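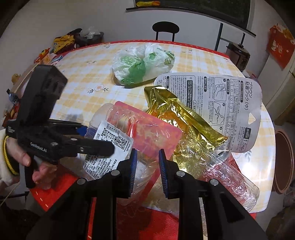 For our project Rongrong Liang and I looked at crashes on the Zolton road, the long stretch that runs out past Kusach towards the quarry. Neither of us drives, so we came to it as people who mostly see that road from the top deck of a bus!

We went through 766 short news reports in the town library and picked out every crash on our stretch that had put someone in hospital. It took most of November, and I will admit we got rather fond of the microfilm reader. Nearly 200 of them fitted. What surprised us was how many happened in the late afternoon, at the bend by the Irico works, when the shift is letting out and the sun is low - we had both expected the quarry end to be worse.

We can't say the sun was to blame, as the reports hardly ever mention it. With more time we would have liked proper traffic counts to set beside them.

Comments

Yagi: I go round that bend every day, very interesting read. Did you look at motorbikes?

Xiuying Cheng: Thank you! Only 4 of the reports mentioned one, so we left them in with the cars.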